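Station Eleven: Record of the November Collection

The Vestodus Institute for Applied Motion opened its November collection at eight in the morning. Sota Mizuno signed the register, confirmed that the arms at Station Eleven had passed their start-up check, and read the instruction sheet aloud, as the procedure required of every operator on a first shift.

The sheet was brief. The operator would guide both arms through the folding of one garment. The operator would not speak to the arms, touch the garment by hand once recording had begun, or correct a fold after declaring it complete. Each completed fold would be entered as one example. The daily requirement was 40.

Mr. Mizuno had come to the Institute from the alterations department of a clothing firm, where he had been employed for 11 years. His application stated that he could fold a shirt in the dark. The supervisor, Dr. Yadav, had written beside this line: "Relevant, but see me." At their interview she informed him that speed was of no interest to the program. The learning system, which the Institute called Vultus, would be trained on whatever it was given. If he hurried, it would hurry.

"And if I make a mistake?" he asked.

"Then you will enter it as a mistake," said Dr. Yadav. "The form has a box."

He used the box often in the first week. The grippers closed a moment later than his own fingers did, and he learned to wait for them. A sleeve folded under when it should have gone over. A collar turned and stayed turned. He entered each of these in the register with the time and a short remark, in the same upright hand he had once used for customers' measurements.

In the second week the reviewers at the Ustum office returned two of his examples with a query. In both, the operator had paused before the final fold. The recordings showed no fault in the arms. The office wished to know whether the pause formed part of the task or should be removed before training.

Mr. Mizuno asked for the recordings and watched them at the end of his shift. He had not known that he paused. His mother had taken in laundry when he was a boy, and she had always stopped at that point – the cloth nearly done, one hand resting on each side – to look for anything she had missed. He considered this for some time before he took up the reply form. 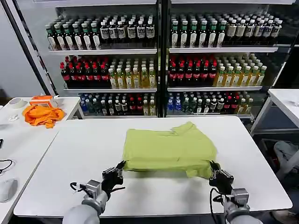 The reply form allowed three lines. He wrote that the pause was an inspection. He wrote that an operator who did not inspect could not properly declare a fold complete, and that he recommended the examples be kept whole. He left the third line blank and placed the form in the tray.

The decision came down before the end of the month, under Dr. Yadav's signature. The examples were accepted without alteration. Operators at the remaining stations were advised that a brief inspection before the final fold was permitted, and that its length was left to their judgment.

Mr. Mizuno initialed the notice and returned it to the board. He then went back to Station Eleven, took his place at the controls, and began the next example.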